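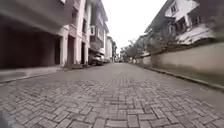 *A brick-paved street between buildings.*

# Who Is Counting the Ghost Stories?

Gikum, the fiction app, says its readers finished 3,112 short stories in December. I asked what "finished" meant. A spokesman told me it meant reaching the last screen, and a fast thumb can do that in 11 seconds.

I spent two weeks with the app anyway. Of the 16 stories on its front page, most were confessions: a dead aunt, a locked drawer, a letter read too late. Several ended on the same revelation, and one pair even shared a rainstorm.

Corina Wyss, who edits the small print quarterly Mormont, doesn't blame the writers. "They're paid by the review," she says. "So they ask for reviews." Her magazine received 416 submissions last year and pays a flat fee she describes as embarrassing.

Florian Schwaiger disagrees. His story "Sukcombe" did well on Gikum, and he says strangers write to him every week. I believe him. I also read "Sukcombe" twice -- once for pleasure, once to find what I had missed -- and the second reading took longer than it deserved.

Gikum plans an annual prize, the Kofler, judged by reader ratings. Schwaiger intends to enter. Wyss asked me whether the ratings would be public, and I had to tell her the company hasn't decided.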